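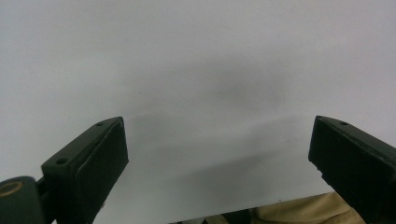

Surely you could just copy one good recording 795 times and save your wrists, Sheena Laing replied to my last post, and I did laugh, but no! The learner would get brilliant at one grab and hopeless at every other.

So what we do at Stomedow is the same little job over and over, by hand, with something different each go. Start further left. Come in lower. Close slower than you'd like to.

We're at 795 as of tonight. Another 194 got binned in April, mostly my fault (I kept opening the fingers before I'd stopped moving, and Sinex learned to fling things).

Beathag is much better at it than me. She does 20 in a row, then tea, then 20 more. I get bored by the second lot and start rushing, and you can see it in the traces, they go all spiky.

Niall asked whether the empty ones count, where the gripper goes in open and comes out with nothing. We keep them, in their own folder! It has to know what a miss looks like.

Pale backgrounds are a pain for it, by the way. Not much to lock on to, and our own shadows wander about in the shot. Annag wants a patterned mat, I'd like to leave it awkward for a bit.

Next retrain goes on overnight. If it flings anything I'll post the clip.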